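Witport Makers Group, board night, May
Minutes (rough, typed up same night, fix later)

Started 7:10 pm. Last minutes okayed, no changes.

1. Controller boards
Old Gremum boards are out of stock again. Supplier says maybe June, maybe not. We have 40 left in the cabinet, enough for the summer class but not the fall one. Talked about switching to the Altenell board. Same pin layout, mostly. Needs its own power supply, the phone chargers we hand out now don't put out enough current. Agreed: buy two Altenells, run all the class projects on them, report back next meeting.

2. Money
Balance $1,867. Board budget for the year is $1,000, of which $923 still unspent. Soldering tips come out of general, not boards. Someone asked for a second scope. Not this year.

3. Memory cards
Bad batch. Cards fail after a week or so of logging, mostly on the weather station builds. Suggestions: log to a USB stick, write less often, shut down properly insted of pulling the plug. Going with the first two. Handout to be updated before class. 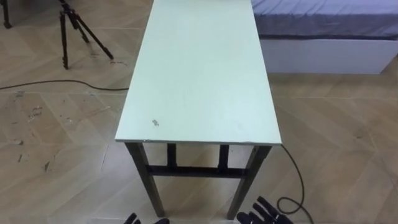 Will the Altenell boards run the code from last year's class?
Most of it, once the pin numbers are changed in the settings file, but the motor lesson needs a new library and will have to be rewritten.

Motor lesson rewrite: two people offered, will split it. Draft by end of June. Keep the old version up for anyone still on Gremum.

4. Gouveia library visit
They want a two hour intro for teens, blinking lights and a buzzer, no soldering. We bring boards and cables, they have screens and keyboards. Check their screens take HDMI, last time half were the old blue plug and we lost 30 min hunting adapters. Yes in principle, date still open.

5. Shared code folder
A mess. Three copies of the sensor script, all different. Agreed to keep one, with the version number at the top of the file. Old ones go in a folder called old. Passwords must come out of the scripts before anything gets shared, this was said last time to.

6. Any other business
- Label printer out of tape.
- Jumper wires: please sort by length when putting back.
- Request for an evening on reading datasheets. Good idea, needs someone to lead it. Left open.

Actions
Order two Altenells plus supplies
Update memory card handout
Email Gouveia re screens
Clean up code folder
Tape

Closed 8:35 pm. Next meeting same time, agenda items by email please.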